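4장. 공개 행사용 시연 준비

이 장은 Lenemholm 견학일에 Eketti 분류 시연을 맡은 진행자를 위한 것입니다. 시뮬레이터 설치와 계정 설정은 2장을 먼저 마치십시오. 행사 당일에는 관람객 입장 30분 전까지 4.2절을 끝내야 합니다.

4.1 시작 전 확인

1. 시연용 노트북을 전원에 연결하고 절전 모드를 끕니다.
2. 외부 화면을 연결한 다음 Nikurov 뷰어를 전체 화면으로 엽니다.
3. 제어 포트가 1629로 되어 있는지 확인합니다. 다른 값이면 팔이 명령을 받지 않습니다.

참고: 회의실 프로젝터는 화면을 어둡게 표시합니다. 뷰어의 밝기를 두 단계 올려 두십시오.

4.2 장면 불러오기

1. 장면 목록에서 Catacutan을 선택하고 [불러오기]를 누릅니다. 로딩에는 약 3분이 걸립니다.
2. 팔을 대기 자세로 보냅니다. 그리퍼는 비어 있고 테이블 위쪽에 떠 있어야 합니다.
3. 작은 부품들이 파란색 칸막이 상자와 로봇 베이스 사이에 흩어져 있는지 봅니다. 상자 안이나 테이블 밖에 놓인 부품이 있으면 [장면 초기화]를 누릅니다.

시작 배치는 다음과 같습니다.

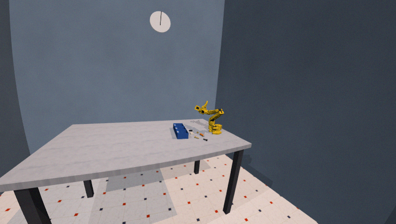 4.3 시연 진행

1. 관람객에게 노란색 팔과 파란색 상자를 먼저 소개합니다. 설명은 2분을 넘기지 않습니다.
2. [자동 분류]를 누릅니다. 팔이 부품을 하나씩 집어 상자의 칸에 넣습니다.
3. 관람객이 직접 조작해 보겠다고 하면 [일시 정지]를 누른 뒤 조이스틱을 건넵니다. 속도는 '느림'으로 둡니다.
4. 다음 조가 들어오기 전에 장면을 초기화합니다.

주의: 자동 분류 중에는 시점을 바꾸지 마십시오. 뷰어가 멈출 수 있습니다.

주의: 조이스틱 케이블이 통로를 가로지르지 않게 하십시오.

4.4 부품을 놓쳤을 때

그리퍼가 부품을 떨어뜨려도 프로그램은 다음 부품으로 넘어갑니다. 그대로 두고 한 차례가 끝난 뒤 초기화하면 됩니다. 같은 부품을 계속 놓치면 뷰어를 닫고 4.2절의 1번부터 다시 하십시오.

4.5 종료

1. 팔을 대기 자세로 되돌립니다.
2. 기록 파일을 행사 폴더에 저장합니다.
3. 뷰어를 닫고 외부 화면을 분리합니다.

시연 절차 문의: Hakim Kwok
개정일: 2022년 9월 30일 금요일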